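Kitchen corner check, Feb 16, 2024 (me, with Precious on the clipboard)

- [x] Door shuts flush, latch clicks. Lovely!
- [x] Display lights up, sitting at 0
- [x] Side vents clear. Please keep it that way, Jhun (no cereal boxes!)

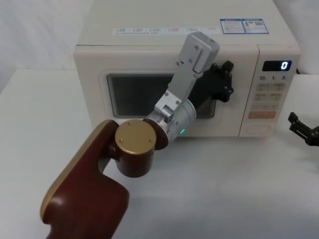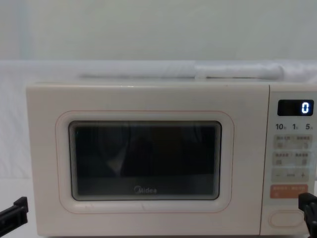
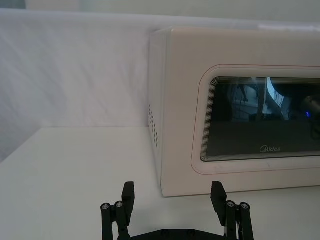
- [ ] Cord and plug. I couldn't get a good look at the plug, so I'm leaving this one open till March
- [x] Cup of water, 5 minutes, no odd noises or smells
- [ ] Scuffs on the door: only cosmetic, but I'd love to try a damp cloth on them

Kenneth, can you initial this when you're back?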